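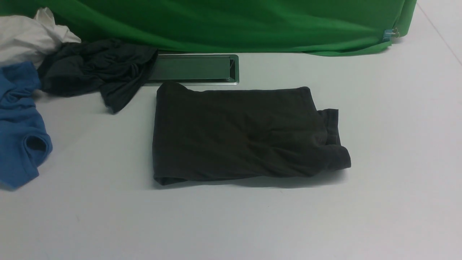 Email marketing course, worth the money?

brenby_kim
Posted Monday
Has anyone here done the Vonorine email course? It's $408, or $339 if you sign up before the end of June. I sell secondhand clothes online and my newsletter gets opened but hardly anyone clicks. The sales page says students double their sales in 20 days. I'm tempted but my gut says hmm.

oldtrout
Double from what? If you sold one shirt last month, two is double. I'd want to see a starting number before I paid anyone a cent.

Also, that June price was the March price too. I get their emails.

mägi_fan
I did it last year. The lessons on subject lines are decent and the rest is padding. You get 4 modules and one of them is basically an ad for the next course.

parcelpost
Bit harsh. I did it and rewrote my welcome email from the templates, and my sales went up over the next couple of months. Eglė Stankevičius teaches it and she answered every question I sent.

oldtrout
Was that the welcome email, or was it winter coats?

parcelpost
Could be a bit of both. I didn't run a proper test, I've got a shop to look after.

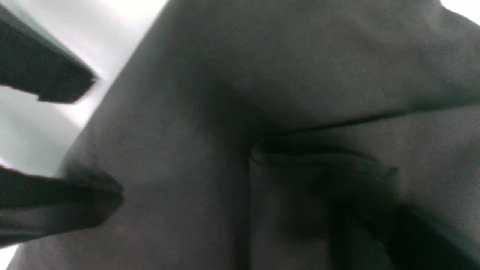
Dark grey fabric, close up

brenby_kim
My last newsletter had the subject line "New arrivals" and then a list of items with prices. Is that the problem?

mägi_fan
Probably part of it. Pick one item and write three sentences a buyer would care about — fit, wear, how it washes. Put one link in. You can try that for free this week.

cuser_dan
Disagree on one link. My regulars like a list and they click all over it. Depends who's reading.
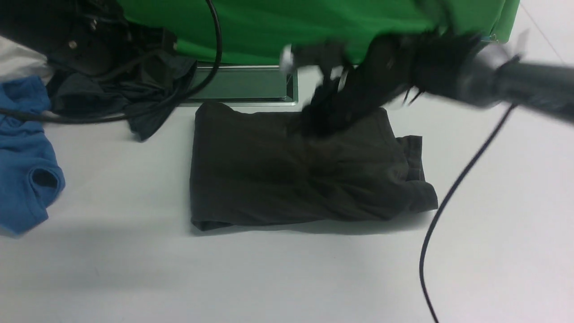 Split your list in half if your software lets you, send the list version to one lot and the single item to the other, and compare orders. Forget opens, half of those are mail apps loading the message by themselves.

oldtrout
Agree with Dan for once. And ask Vonorine about refunds in writing before you hand over your card.

brenby_kim
Emailed them this morning. Got an automatic reply with a countdown timer in it.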